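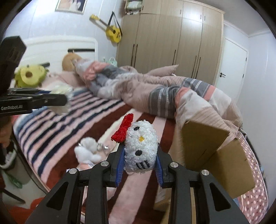

Put the toys away first, my mother-in-law would say, before you so much as touch a sheet. I've been hearing that for years and I still don't do it, which brings me to my trouble.

How do you all handle plush toys and a bed that never looks made?

Posted by duskmallow, July 2021

Hi everybody, long-time reader and I hardly ever post, so bear with me! We have a bed with a white upholstered headboard, and it is the landing place for everything soft in this house. There's a green plush with a big open mouth (my daughter says avocado, my son says frog, and we have stopped discussing it at dinner), a round tan one, and a little curly white Hello Kitty with a fuzzy red bow that goes everywhere with us. On top of that we have a striped blanket in pink, white and navy, plus a duvet in dusty pink, gray and white stripes that ends up in a long heap across the middle no matter what I do. Right now one end of it is hanging over a cardboard box, which tells you how the week is going.

What I'd love to know is:

How do I wash Hello Kitty without ruining those loopy curls? The tag came off ages ago. The bow is a different fabric from the rest of her and it's bright red, so I'm scared of ending up with a pink cat.

And is there a trick to getting a duvet to lie flat when there's a blanket under it? I bought a Skemonholm storage bench for the toys and it just fills up with shoes.

Thank you in advance, you're always so kind on here.

29 people found this helpful

pennyroyal_attic

Oh, I feel for you, we had a curly lamb in our house that was loved nearly to pieces. With no tag I would stay away from the machine altogether. Start with the bow: dampen a white cloth with cool water and press it on the back of the bow where it won't show, and hold it there a minute. If any red comes off on the cloth, keep that bow dry and only wipe around it. If the cloth stays clean you have more freedom, but I'd still go easy.

Then fill a bowl with cool water and a very small squirt of mild soap (I use Purnorico, but plain baby shampoo does fine), swish up the suds, and use only the suds on a soft cloth. Pat, don't rub. Rubbing is what pulls those little loops out of shape, and once they go fuzzy they never quite come back. Go over her again with a clean damp cloth, press her in a towel, and set her somewhere airy. Turn her now and then. Please don't use the hair dryer on hot, I did that once and the lamb had a crispy ear for the rest of his days. When she's dry all the way through you can fluff the curls up with your fingertips.

As for the bed, in our room the duvet goes on last and the blanket gets folded in thirds across the foot. Two loose layers with different stripes will always look rumpled, even when they're perfectly straight, as your eye keeps trying to match up the lines!

194 people found this helpful

harborlight2000

Just get a plain duvet cover. Stripes on stripes will drive you crazy. And get the box off the bed, you'll be surprised how much better it looks.

tansy_and_thread

I agree about the suds, that's how I do all of ours. One thing I'd add is to look over the stitched parts before you start, eyes and whiskers especially, and snip nothing, just tuck any loose thread end back in with a needle.

For the toys, we gave up on lids. A bench with a lid turns into a place to sit and put shoes on, and then the shoes stay. I bought an open Heffernan basket and it lives on the floor right by the headboard, low enough for the kids to toss things in at bedtime. They each get to keep one friend on the pillow and the rest sleep in the basket. There was some crying the first night and after that it was fine.

My duvet used to bunch up in the middle too, and in my case it was the insert sliding around inside the cover. I sewed a short ribbon into each inside corner of the cover and tied it to the insert, and now I give the whole thing one good shake from the foot end and it goes nearly flat. Mine is an old Utolov cover with no ties of its own, so check yours first, you may already have them and never noticed. It took me one evening in front of the TV, and I'm slow.

Let us know how Kitty comes out!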